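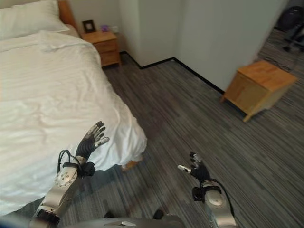
Striped sheets, striped carpet, and I regret nothing

I have been threatening to write about the bedroom for weeks, and now it's August and I finally have a morning with coffee and no excuses, so let's go. This is a very long post about bedding. If you came for the bathroom tile update, that's next time (the grout is still a sore subject).

For anyone new: we moved into the Grudthorpe place with a mattress, a box of kitchen stuff and big feelings about paint. The bedroom was the one room we didn't touch for ages. It had white walls, black baseboards and a dark gray striped carpet that every single visitor had an opinion on. My plan was to rip that carpet out the first week. I even got a quote! It came back at $1,392 for the one room, and I went and stood in my socks on the old carpet and decided I could learn to love it.

And I do love it now! It's charcoal and light gray and nearly black in long streaky lines, and it hides absolutely everything. I dropped half a piece of toast on it once and had to find it with my foot.

What changed my mind about the room was going all in on warm wood and white bedding. The headboard is an orangey brown, the nightstand is more of a honey color, and the little cube stool is close enough to the nightstand that people think I bought them as a set. I didn't. The nightstand came from a secondhand warehouse out in Grerkbridge, and the stool turned up months later at a yard sale four streets over. I carried it home on my hip like a toddler.

The bedding, finally

OK so, the bedding. I wanted white, but I didn't want flat hotel white, where the bed looks like a big blank sheet of printer paper. The set I ended up with is from Kozan and it has these very faint stripes woven across it, white on white, so you only really catch them when the light comes in sideways. With the carpet going stripey underneath I was worried it would be like sleeping inside a barcode. It isn't at all. The ones on the bed are so quiet that they just make it look soft.

I paid $126 on sale, which felt like a lot while I was typing in my card number and has felt like nothing since. It's cool in the summer, it gets softer every time I wash it, and it wrinkles like crazy. I want to be very clear about the wrinkles. If you are a person who needs a crisp bed, this is going to bother you every day of your life. I pulled mine smooth maybe twice, saw what it looked like after one nap, and gave up happily. I think rumpled is the better look anyway – it makes the bed look like somewhere you'd want to be.

A few people asked about sizing. I went up one size from what the mattress called for, and I'd do it again. You get that nice loose drop over the side, and if you share a bed with someone who rolls themselves up like a burrito, you still have something to hold on to at 3 a.m.

The bed skirt debate

I know, I know. Bed skirts are what your aunt had. I resisted for so long! But this bed has short light wood legs, and the space under it is where I keep the winter blankets, and I was tired of seeing them every time I walked in. So I got a plain beige one from Rokow, nothing ruffly, just loose folds that stop a little above the carpet.

I was going to get white to match and I'm so glad I didn't. White on white on white would have been too much, and the beige ties in with the wood. It took me two tries to put on, because lifting a mattress by yourself while tugging fabric with your other hand is a sport, and the hem still has a bit of a wave to it. I've decided that's its personality.
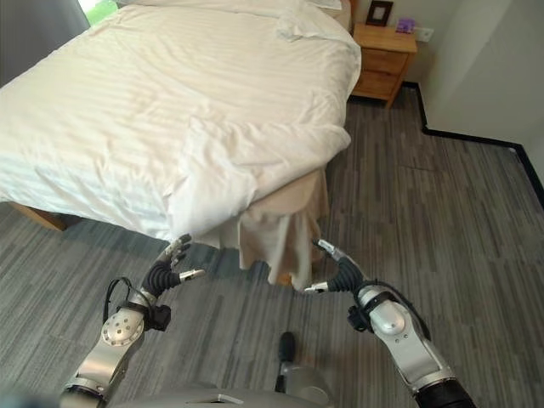 Gray curtain, beige skirt, and all that green outside the window.

Can we talk about the curtain for a second? I tried three colors before the gray one. The first was mustard (a mistake), the second was white and I thought it vanished into the wall, and then I bought gray because it was the only one left in the right length. It picks up the carpet perfectly and I would love to tell you I planned it. In the mornings the trees outside fill up the window and the whole bed gets this soft daylight on it, and I lie there feeling very smug.

The nightstand has two drawers, and my rule is that the top of it only gets the picture frame and one small purple thing, for color. Everything else goes in a drawer: chargers, hand cream, the four books I'm pretending to read. The rule has held up much better than I expected. The drawers are a horror show, but they close.

Still on the list

The cables in the far corner. I have a plan involving a box. I've had the plan since spring.

Something on the walls, maybe. I keep going back and forth. I found a woven hanging I adored, and then I saw it was $900 and closed the tab so fast I nearly sprained something. For now I like the white.

A second set of the same sheets, so that laundry day stops being a race against bedtime. They come in a pale oatmeal color too, and I've had it in my cart since last night, so tell me in the comments if you've seen that one in person. Does it lean pink? The photos on the site look a tiny bit pink to me.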